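Siko Reporting Law

The Siko Reporting Law is a press law of the island republic of Rarnum. It regulates how newspapers, radio stations and news websites may report on a criminal case before the court has given its verdict. The law is named after the harbor town of Siko, where the case that led to it was heard. It came into force on 20 Aug 2020.

Background

Before the law, Rarnum had no written rules on court reporting. Editors followed an older custom, by which the name of a suspect was printed only after the first hearing. This custom was kept by the state radio but less and less by the private press.

In June of the year before the law, a customs clerk in Siko was arrested after a death at the ferry terminal. The daily newspaper Joltine printed his name, his home street and parts of a police interview on the next morning. The prosecutor called the death a planned killing, and this word was repeated in most headlines. The clerk was held for 28 weeks and was then released, when the court found that the death was an accident. Joltine published a correction of 2 sentences on an inside page.

The case was discussed widely in the country. A petition for new rules was signed by 800 residents of Siko, a large number for a town of this size, and was handed to the parliament in the capital, Moroz.

Content

The law has three main parts. A suspect may not be named in the press before a formal charge is made, unless the police ask for help from the public. Text from police interviews may not be quoted before it is read in open court. If a suspect is released or found not guilty, every outlet which named this person must report it in the same place and at the same length as the first report.

Fines are decided by the district court. Foreign news agencies are covered only when they have an office in Rarnum – a point that was debated for a long time.

Reception

The journalists' union in Moroz was against the second part, and argued that it protects the police more than the suspect. A letter with this view was signed by 128 reporters. Lawyers were mostly in favor, although several of them found the word "outlet" not clear enough for personal blogs and social media pages.

Joltine challenged the law before the Supreme Court and lost. The newspaper has since then kept a fixed column on its front page for the results of trials.

In daily life

Smaller newsrooms changed their working hours because of the law, as charges are often announced late in the evening. Shared tables and simple snacks are a usual part of these late shifts.
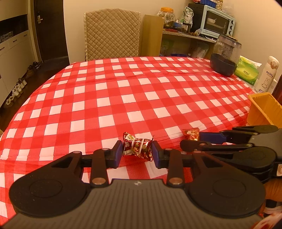 A wrapped snack over a red-and-white checked tablecloth.

See also

Court system of Rarnum
Joltine (newspaper)
Media of Rarnum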